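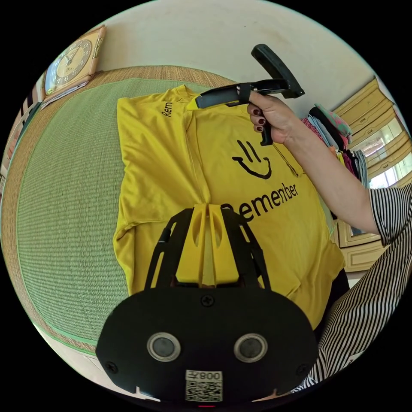 # How Does a Movie Get Its Sounds?

Have you ever watched somebody in a movie walk across a snowy field and heard every single crunch of their boots? It sounds so close that you could almost be walking next to them. Well, here is a secret that I still love telling people, even after years of talking about it: that crunch was probably made indoors, by a grown-up squeezing a bag of cornstarch!

The people who do this job are called Foley artists (you say it "FOH-lee"). When a movie is being filmed, the microphones are mostly there to catch the actors talking, so little noises like footsteps, rustling coats and clinking spoons can come out very faint, or get lost. A Foley artist watches the finished pictures on a big screen and makes those noises all over again, right in time with the actors.

Eliseo Xolalpa makes sounds for a cartoon called *Prumeo*, about a dragon who is afraid of the dark. He keeps 38 pairs of shoes in his studio, and most of them don't even fit him very well. For the dragon's wings he flaps a pair of old leather gloves, and for the bit where she eats a tree (my favorite part) he snaps stalks of celery. It took him 2 whole afternoons to get that tree right, and he says he didn't want to see celery again until February.

Not every sound is made this way. Big noises such as thunder or a train often come from recordings, and Eliseo's studio has a collection of roughly 3,000 of them.

## Try it yourself

Ask a grown-up if you can borrow some things from the kitchen, and then have a go at these:

- Tap two halves of a coconut shell on a table for a trotting horse.
- Crinkle a candy wrapper slowly for a crackling fire.
- Wobble a big sheet of thin cardboard for a storm.

Now close your eyes while a friend does it, and see if you can guess which is which.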